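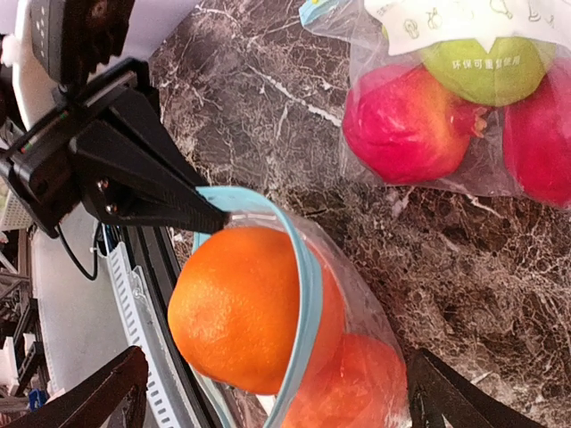

Zadevico sustituye la malla por bolsa con cierre en sus cítricos y manzanas de venta al por menor

Agosto de 2025

La cooperativa hortofrutícola Zadevico comercializará en bolsa transparente con cierre a presión las referencias de naranja y manzana que hasta ahora salían en malla tubular. El cambio afecta a los formatos de menos de 2 kg destinados a supermercado. Los sacos de mayor peso, dirigidos a hostelería y fruterías, conservan la malla y la etiqueta cosida.

El film lo suministra Haslam en bobina de 62 micras, monomaterial de polietileno, con tira de cierre del mismo polímero. Según la ficha técnica facilitada a los socios, la bolsa lleva perforaciones en los laterales para limitar la condensación y no incorpora ninguna capa de barrera. La tinta se reduce al código de lote, el calibre y el origen.

Ensayos de conservación

La decisión se apoya en una serie de ensayos iniciada en febrero en la central de Zadevico, con 108 lotes repartidos entre naranja de las variedades Navelate y Valencia Late y manzana Golden y Fuji. Los parámetros controlados fueron pérdida de peso, firmeza, índice de color y presencia de podredumbre por Penicillium. Cada lote se dividió en dos mitades, una en malla y otra en bolsa, almacenadas en la misma cámara.

La pérdida de peso fue menor en bolsa en las cuatro variedades. La diferencia resultó más clara en naranja, cuya corteza cede agua con facilidad cuando la humedad relativa de la cámara desciende. En podredumbre no se apreció ventaja de un formato sobre otro. El informe advierte de que una pieza dañada contamina a las contiguas con más rapidez si las perforaciones quedan tapadas por el apilado, por lo que fija una altura máxima por caja.

El mismo documento desaconseja mezclar en una bolsa manzanas y naranjas. El etileno que desprende la manzana madura acelera el envejecimiento de otras frutas almacenadas junto a ella y puede favorecer alteraciones en la piel de los cítricos.
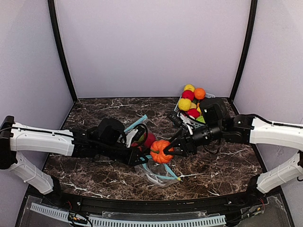 Calendario y precios

Las primeras partidas llegarán a los lineales de la cadena Vunidach con el inicio de la campaña de manzana. La naranja se incorporará después, cuando entren las variedades tempranas. El formato inicial será de 900 gramos para manzana; el peso de la bolsa de naranja está pendiente de acordar con la distribución.

Zadevico no ha comunicado variaciones en el precio de venta recomendado. El coste unitario del envase es superior al de la malla, diferencia que la cooperativa prevé compensar en parte con la reducción de mermas.

La asociación de consumidores Fudura ha solicitado que el precio por kilo figure en el frontal con el mismo cuerpo de letra que el precio por bolsa. También pide que se indique el contenedor de reciclaje en la propia tira de cierre. Zadevico estudiará ambas peticiones antes de encargar la segunda tirada de film.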